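The Podport runs finished over the weekend, so I finally have numbers for the bottle task. We trained on 2000 simulated demonstrations and tested on 141 new table layouts. The policy grasped the bottle in more than 28 of them, which beats our October result. 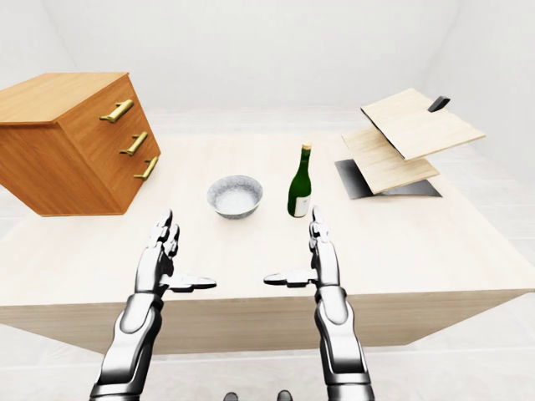
Podport's two-handed setup in simulation, with the bowl and bottle between cabinet and stand.

The bowl is still the weak spot — a wide rim gives the thumb too many places to land. I'm rerunning it with five seeds before I change the reward.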